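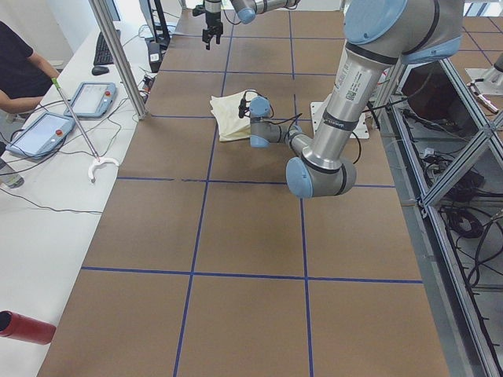

I've been nagging to get into the Forik open day ever since Karthikeyan Reddy gave his talk to our group in August, and this year I finally got a spot. The shop is at the back of the old Hallitz building, and I walked right past the door the first time (there's a sign, it's just very small).

They let us in 30 at a time, and Karthikeyan ran our session himself. The job they're working on is cloth handling for Sterkau, who wash and fold for hotels. I'd always figured heavy lifting was the tough part of automation, but no — it's a piece of fabric! A box has the same shape every time you go to pick it up. A cloth doesn't, and Karthikeyan said his team had spent 2 months on corners alone.

I liked how plain the setup is. Big silver arms with pale blue caps on the joints, and then brown paper on the table, marked off into a grid with blue tape. I have the same kind of paper in my garage. Somebody in our group asked whether the squares had to be exact, and Karthikeyan said a ruler and some patience would do. He talked for a good while about how the arms also carry small cameras down by the wrist, so they get a much closer look at the table than we did from behind the rope. From down there it's mostly paper and tape.
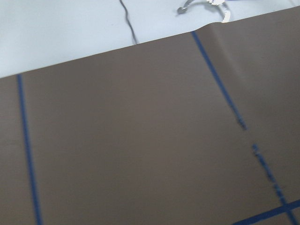 Going next time

There's another open day in the spring, and Awad is opening its packing hall on the same afternoon, so you could do both if you don't mind a short walk between them. Forik has room for 200 visitors over the day. The sessions run 40 minutes, but ours went well over — too many questions, and plenty of those were mine. Wear comfortable shoes, you'll be standing the whole time. Send me a note if you'd like to share a ride, I've got room for three and I'm leaving early!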